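Fumach / Workshop Builds / Arm Cells

Rurby Dining-Table Cell

Pedestal build set and matching simulation scene

Page revised Tue 28 December

Rurby is a build set for putting a table-height robot arm next to an existing table in a home or shared workshop. It consists of a square floor pedestal, a mounting plate, and a simulation scene with the same layout, so that reach and motion can be checked before any material is cut. The arm is not included. Neither is the table.

The set comes in two forms. The plan set contains drawings, cut lists, and the scene files. The full set adds the cut pedestal panels, the internal frame, the mounting plate, and all fasteners.

Plan set: $194
Full set: $2,594
Drawing sheets: 9
Internal frame sections: two
Simulation scene: included with both
Shipping weight, full set: see checkout
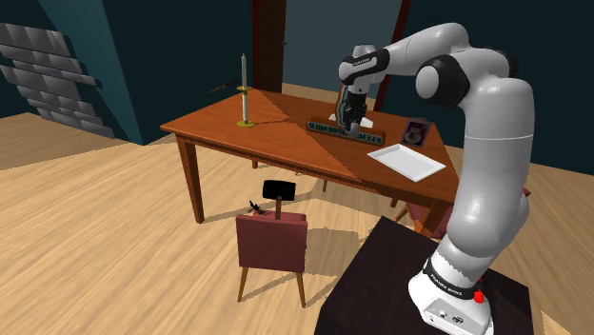 Pedestal placement is the first decision in the build, and it should be made in the scene before it is made on the floor. Load the scene, enter the measured length, width, and height of your own table, then move the pedestal until the gripper reaches the working area with the elbow still bent. Run the arm to the far side of the table as well as the near side. A layout that works directly in front of the base can fail over the opposite edge. Leave the usual objects in place while doing this. A tall candle in a brass candlestick is a fair test of forearm clearance, and a picture standing near the table corner limits how low the wrist can travel on that side. Chairs should be loaded too, pushed in and pulled out, and anything normally left on them.

The default scene is a furnished dining room named Wosamness. It has a plank floor, dark teal walls, a wooden table, and maroon upholstered chairs. Small items can be moved, deleted, or swapped between runs. Check each item for correct seating after a swap: an object saved without a contact surface can end up suspended beside the table, and the collision report will then list clearances that do not apply to your room.

Building the pedestal

The pedestal is a closed box with a square top. Assemble the internal frame first, on a surface known to be flat, and leave the corner bolts finger-tight until both diagonals measure the same. Fit three side panels, run the cables, then fit the fourth. The access panel should face away from the table. Two people are needed to stand the box upright once the mounting plate is on.

The plate is drilled blank at the center. Mark the bolt pattern from the drawing supplied by the maker of your arm and drill it on a press. A hand drill is not accurate enough for this part. Shops without a drill press can order the plate pre-drilled; send the drawing with the order.

Anchor the pedestal to the floor. Ballast is not an accepted substitute, and the drawings do not include a ballast version. For rented workshop space, sheet 9 shows a spreader base that bolts to an existing bench frame.

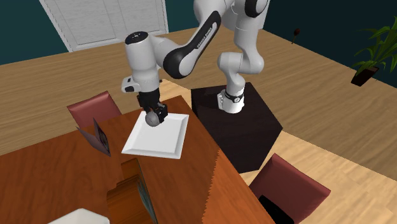 Perrin Oldacre
Technical Writer, Workshop Builds, Fumach

Plate work

The plate routine is the standard acceptance run for a finished cell. The gripper holds a small sphere over a square plate with a raised rim, lowers it to the flat center, and opens. The rim is the part to watch. If the tool offset is wrong, the fingertips will meet it before the sphere is down. Set the approach height from the top of the rim, then reduce it in small steps.

Keep the plate toward the far edge of the table for the first simulated runs and repeat with it nearer the base. If the two positions need different height corrections, the base is out of level. Correct this at the pedestal with the shims supplied – do not correct it in software. Upright items such as a folded menu can stay on the table as long as they are entered in the scene at their full height.

Simulation results cover geometry only. They do not show cable drag, floor movement, or the stiffness of your table. Run the physical cell at reduced speed, with the stop button within reach and the area around the pedestal clear.

Compatibility

The mounting plate accepts single-base arms whose footprint fits inside the pedestal top. The scene is supplied with a white and black arm model and a two-fingered gripper. Other arm models can be imported, but joint limits must be entered by hand. The wall-mounted version is sold separately as Furnival and uses a different plate. Furnival and Rurby plates are not interchangeable.

Availability

Plan sets are sent as a download on the day of purchase. Full sets are cut in batches, and the next batch ships in February. Buyers of the plan set can upgrade to the full set later – the plan price is deducted at checkout when the original order number is entered.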